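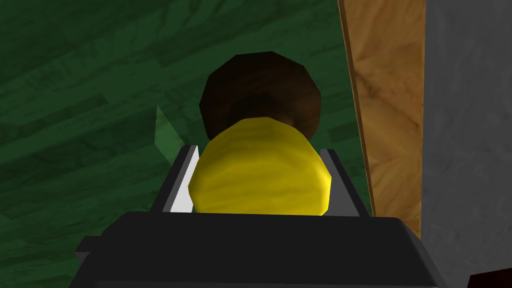 Render: wrist view, simulated cell 2. Workshop notebook, Claltstead. Credit: Perrine Fleury

2020-08-27

Gripper day again. Līga Bite wants the simulated cell to behave like the one on the bench before anyone changes another line of the picking code, and she is right, which is annoying because I had plans for the picking code.

Where we left off: the real Oretti gripper got new finger pads and was re-zeroed. The simulated one did not. For a fortnight the two have been quietly disagreeing over what "closed" means, and the sim has been reporting squeeze values that would have made juice.

Morning. Opened the gripper model and compared it with the drawing Līga keeps in the blue folder. Finger angle fine. Pad thickness wrong on both sides, still the old value. Right pad also had its friction typed in by hand by someone (my initials are in the change log, so I have stopped looking into it). Put both pads back to the same material entry so they can only be wrong together.

Reloaded, ran the lemon. It's a faceted yellow thing with faint darker streaks and we all call it the lemon. Fingers close on it from both sides, pale pad showing nicely along the left one. The brown lump behind it is half hidden from the wrist camera at this point, and I have left it there on purpose. If the detector can't cope with one rounded object peeping over another it will not enjoy the real bin.

Stopped the run with the lemon held and checked contacts. Left pad: contact. Right pad: contact. Last week the right one claimed to be touching nothing while plainly holding up half a fruit.

Then the shake test, 60 cycles at the normal wrist speed. Dropped it on cycle 40. Poked at the settings, blamed the physics step, apologised to the physics step. The real cause was the closing force limit, which I had put down to 30 per cent while testing something soft in spring and never put back. Restored the default, ran all 60 again, no drops.

Camera. The wrist view still has that pale green see-through wedge sticking out past the left finger, pointing up and left. It isn't in the gripper model, I hid every gripper part in turn and it stayed put. Perrine thinks it belongs to the Fundedar scene pack. I think it's a leftover clipping plane. We have agreed to be wrong about it separately. It doesn't register as a collision body so it can't be fouling the finger, but it does get into the segmentation mask, and the detector called it a leaf with great confidence. Ticket 1302 opened, assigned to Perrine, who assigned it back.

Also the marbled green is a dreadful background for setting exposure. Bands of light and dark running diagonally all over it, and the auto setting picks a different favourite every time the wrist turns. Locked exposure to a fixed value in the camera file. The orange-tan wood at the right came out a touch bright after that, which I can live with.

Afternoon, real cell. Same pads, same check, fewer miracles. Wiped the rails, greased sparingly, took up the play in the left finger. The Suwannarat torque driver is missing from its slot again, so I used the old one with the cracked handle and went by the scale. Would whoever has it please bring it back. I know there are only four of us.

Zero routine on the bench gripper: power off, fingers open by hand, power on, let it find the open stop, then close on the gauge block and save. Do not save before the gauge block. It will let you, cheerfully, and then you get last fortnight.

Copied the saved zero into the sim file with a comment saying where the number came from. Anyone editing it by hand from now on has to write their name in full.

To do:
Perrine: wedge (1302), no returns this time
Līga: check my pad thickness against the drawing, I measured twice and got two answers, used the second
Me: repeat the shake test with the brown lump, which is rounder and should be worse
Me: order grease, the tube is down to the folded bit
Someone: torque driver

Left the sim cell loaded on the left-hand machine with the exposure locked. Please don't press Reset All, it resets all.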